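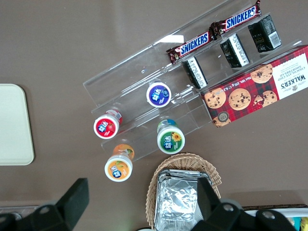 A tiered display stand, also called a riser or step display, is a small set of shelves arranged like stairs, used to show packaged goods on a counter or table. Clear acrylic is a common material. The stands are found in corner shops, hotel lobbies and office kitchens, where they usually hold candy bars, boxed cookies and small bottles.

Purpose

The usual claim is that raising the back rows lets a customer see every item at once. This holds for goods of similar height. A tall box on a lower step still hides whatever is behind it, and a long box may take up most of a shelf.

Sales claims

Sellers often say that stepped stands increase impulse buying. The evidence is thin. A leaflet from the shopfitting firm Dedari promised a 10 percent rise in snack sales, but gave no source. Faith Simiyu, reviewing the leaflet in July 2000, noted that the stands had been placed beside the register, where candy tends to sell anyway. A later trial by Lornska covered 2 shops and had no comparison group.

Drawbacks

Clear acrylic scratches easily and shows fingerprints. It also reflects overhead light, and glare can make labels harder to read. The retail writer Nassoro Mrema has questioned whether the material is worth its price over painted wood. Makers describe it as "invisible," a word that is hard to take seriously after a month of dusting.

See also

Shelf talker
Point-of-sale display
Cake stand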